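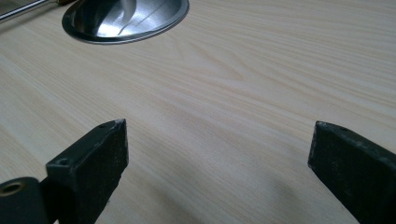 Does a Pale Wood Table Really Need a Trivet?
Clementina Arruda and Afonso Valente, Materials in the Home, final report

Everybody's grandmother says that a hot pan ruins a wood table. We wanted to know how much of that is true, and we started out doubting most of it. The product pages we read for the Plasness table finish didn't help. They promise protection from "everyday heat" and never give a temperature.

Our test piece was a light wood tabletop with fine grain and one pointed arch in the pattern, which we used as a landmark when checking the same spot again. We set a shiny metal dish down near it 12 times over 2 weeks, filled with water straight off the boil, and left it for 3 minutes each time. Then we looked for rings under a desk lamp.

We found one faint mark. Afonso calls it a ring. Clementina thinks it was already part of the grain, and we have no "before" photo of that spot good enough to settle it. That is the biggest weakness in this report.

The grain is also a problem in itself. Pale streaks sit next to tan ones all over the surface, so a slight change in color is easy to imagine and easy to miss. Olga Correia checked the table without being told where the dish had been. She picked two places, both wrong.

We don't think this proves that trivets are useless. We had one table and one dish, and we never tried oil or a pan from the oven. A darker top might show more. We would want a color meter before repeating any of it.

Recent reports
Do Dish Towels Dry Faster Folded? (Carolina Cardoso)
Pretport Sponges After 1000 Wipes
Scratches on Cutting Boards, May update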